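Search this site Search
Priltcombe Workshop Completes Arm for Portioning Dry Goods

2021-04-08
By Arash Nazari
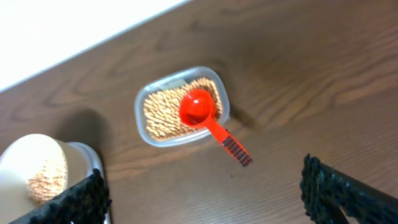 The Sang gripper at the workshop table, with a red-orange scoop resting in a clear container of dry food pieces.

The Priltcombe Shared Workshop has announced the completion of a tabletop robot arm built by members to portion dry foods. The arm, named Sang, was assembled over 70 evenings at the workshop's premises on Stestgate and will remain there for use by all members.

Jinlong Jiang led the project, which began as a plan for his own kitchen and moved to the workshop in February of last year, when the first set of motors proved too weak to lift a full scoop. Members rebuilt the shoulder joint and replaced the original smooth fingers with a pair that carry black textured pads.

"A scoop handle is narrow and it turns in the grip," Mr. Jiang said. "We spent more time on the fingers than on the rest of the arm."

The current task is to take up a measuring scoop, fill it and empty it into a second vessel. Members have logged 381 trials to date. Control software was written in-house under the name Zumen and may be copied by any member from the workshop computer.

Parts were paid for from the general equipment fund. A second arm, intended for use with jars and lids, has been approved, and work on its base will begin once the large bench is free.

Members wishing to book time with Sang should apply at the front desk.

Contact | Copyright 2021 Priltcombe Shared Workshop | Back to top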